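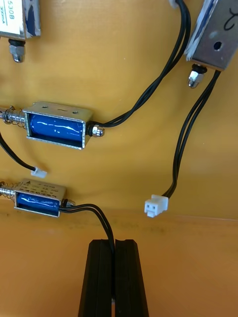 Theano Lambrakis replied to my last post wanting to know if a hilltop on 2 meters is even worth the drive when you've only got a handheld. Yes!! Go. Let me tell you about my Saturday-type outing up Prarelmont, whatever day it was

So I hauled the HT, a roll-up J-pole and way too many snacks up the trail. 18 contacts in the log before lunch, all simplex, all FM. From my kitchen I get maybe the local repeater and a lot of hiss

Best one was Maarten Van Hecke, mobile on the far side of Stotent with 5 watts and a mag mount. Full quieting both ways. I made him repeat his grid square because I didn't believe him lol

Stuff I'd do differently - bring a longer piece of coax. Mine was so short I had to stand next to the tree holding up the antenna the whole time like we were on a date

Also a spare battery. Mine quit with 4 people still calling me and I felt awful. If you were one of them I'm sorry, I'll be back up in a couple weeks

Oh and write your log on paper. My phone got so hot in the sun it shut itself off, and I had to redo two of the times from memory

Theano, the Plirnoven overlook is an easier walk if you're just starting out. There's a picnic table and you can see clear down the valley - call on 146.52 and just keep calling, somebody's usually listening

73 all, going to go charge everything I own

Contact | © 2024 | Back to top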